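Search this site
Type and hit enter

How to Cut Up Old T-Shirts for a Rag Rug

Posted in: Make Do & Mend, Floors

A rag rug eats shirts. My hall rug, a modest thing the size of a sleepy dog, took most of a September and every race shirt my brother-in-law ever regretted. Start collecting before you start crocheting.

Wash everything first, without softener, and cut off the hems, the seams and any slogan that feels like paint. Then lay the body of the shirt flat and cut straight across in one-inch loops, stopping at the armpits. Sleeves go in the dusting pile. 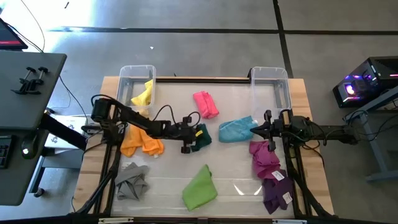 Color is where people lose a whole Saturday. Sort by dark and light before you sort by shade, and you'll be done by lunch. Spread the pieces out over a plastic sheet on a table, so you can see them all at once and the lint stays off the wood. A dark green is worth hoarding for the border, as it hides what boots do. Put the leftovers in clear bins, or you will forget you own them and buy more.

To join the loops, pass one through the next and tug until the knot sulks down to nothing. Pull each strip hard so the edges curl in. Marcelle Lacroix taught me to roll the yarn into balls no bigger than a grapefruit, and I ignored her for one evening and one very large tangle.

Crochet with the fattest hook you can stand. If the rug starts to look like a hat, add stitches. If it ruffles, take some out.

Related
Fixing a Wobbly Kaltby Stool
Faustine Royer's Braided Chair Pads
What to Do with 100 Odd Socks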